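Robotics Club: Home Tasks, Round Two

The Rulwood robotics club has moved on to its home tasks project for the term. Members work with hand-held grippers in ordinary kitchens, clearing up after a snack, and the recordings go into the training set for the club's entry at the Josberg student meet in November.

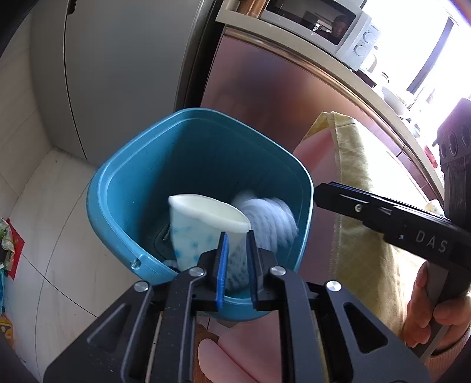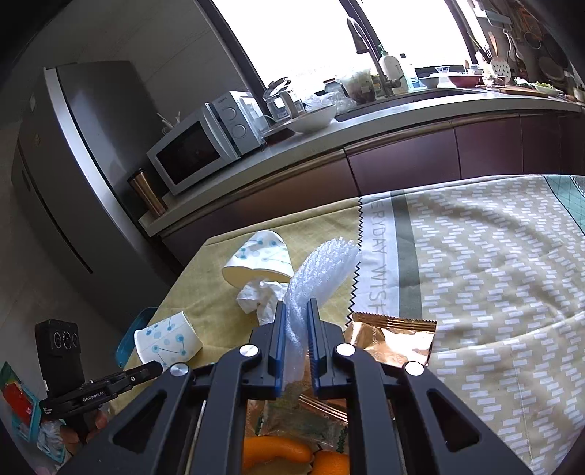 A paper cup and a sheet of bubble wrap, handled with the grippers.

The set now holds 1065 clips. Tadeo Ulloa checks each one before it is added and has asked for a few changes. Clips should run no longer than 90 seconds. Start with the gripper open and hold still for 2 seconds before moving. If you drop something, keep going and pick it up again – those clips are useful and should not be deleted. Please write the name of the task in the log the same day, as we still have 12 entries with nothing in the task column.

Light, soft things remain the hardest part. Paper cups crush if you squeeze the handle all the way, and thin plastic tends to slide between the fingers. Agustina Huenchumán suggests closing slowly until the item just stops moving, then lifting. She will go over this at the next meeting for anyone who missed her first session.

Members who want to record at home can sign out a kit from the Benítez room after 4 p.m. Bring it back charged, with the screws checked for tightness. The Sandwood group has asked to share our task list, and we have agreed. Their members will use the same names for each task so the two sets can be joined later.

Suggestions for new tasks go to Tadeo. Folding towels is already on the list.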